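Notebook, hand-held gripper no. 2
Jan 12, 2022

Wrist strap and cable, again

Picked this up where I left it before the break. The complaint on the bench sheet says the Josura unit "loses the camera now and then". I don't trust "now and then". Either it drops out when something moves or it drops out on a timer, and the sheet doesn't say which. Whoever wrote it had also ticked "cable replaced", with no part number, so I'm treating the cable as the old one until I see otherwise.

Flikov's manual blames the cable for everything. Page on dropouts: replace cable. Page on slow start: replace cable. They also sell the cable. I'll replace it when I have a reason to.

Bench checks

Plugged straight into the bench computer with the tool lying still. No dropouts over 265 minutes of logging. Swapped ports, same result. Opened and closed the fingers by hand the whole time I was drinking coffee and got nothing.

Then I wiggled the plug at the tool end. Two dropouts, both when the cable was pulled toward the strap side. None when it was pulled away. Doesn't prove much, as you can make any plug misbehave if you bully it enough, but it's the first thing that has lined up with a direction.

Looked in the socket with the loupe. Some grey fluff, no bent pins that I could find. Picked the fluff out with a wooden toothpick. Did not use the contact spray. Last time we used it on this model the housing went cloudy and I still haven't got the colour match right on the spare.

The strap

Buckley's theory (the shop that made our padded straps) is that the strap is fine and people wear it too loose. Could be. When it's loose the whole tool rolls over the back of the hand and the cable takes the weight. But a strap that only works at one tightness is not a great strap, and I said so in my reply to them.

Moved the anchor screw one hole in and re-did the thread locker. The old screw came out with hardly any effort, so I doubt the last person used any. Marked the new one with a dab of paint. If the paint line is broken next time, we know it's backing off.

Cable ties: took off all of them. Somebody had run them tight enough to leave dents in the jacket. Left a slack loop at the tool end and let the rest hang free for now. It looks untidy and I expect a comment.

Wearing test

Put the gripper on with the glove, since that's how it gets used, and recorded to the bench machine. Set the logger to write every frame number so gaps would show up without me having to watch.

Run A, strap at the old setting: 377 seconds, one gap, during a big turn of the wrist.
Run B, strap one notch tighter: 322 seconds, no gaps.

I'd like to believe Run B. It was shorter, though, and I was moving more carefully by then whether I meant to or not. Two runs isn't a result. It needs someone else wearing it who hasn't read this page.

Strap and what looks like the glove are both in the wide-angle view, with the cable hanging straight down. That much strap in view bothers me. The Briltura mount was meant to hold the camera clear of it, and their drawing shows it doing so on a hand with no glove. I've asked whether they ever tried it with one. 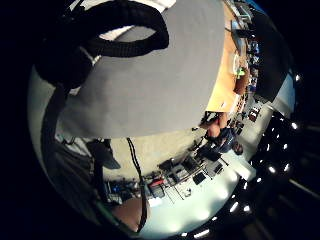 Still to do

Repeat both runs at the same length, with a different wearer.
Measure the camera mount against Briltura's drawing. I have a feeling ours was printed from the earlier version.
Borrow a known good cable from gripper no. 1 and swap it in only after the repeat runs, otherwise we'll have changed two things and learned nothing.
Find out who ticked "cable replaced" and with what.
Look at the paint mark in February.

Tag stays on the tool until the repeats are done. If you need a gripper, take no. 1 and leave the strap setting on this one alone.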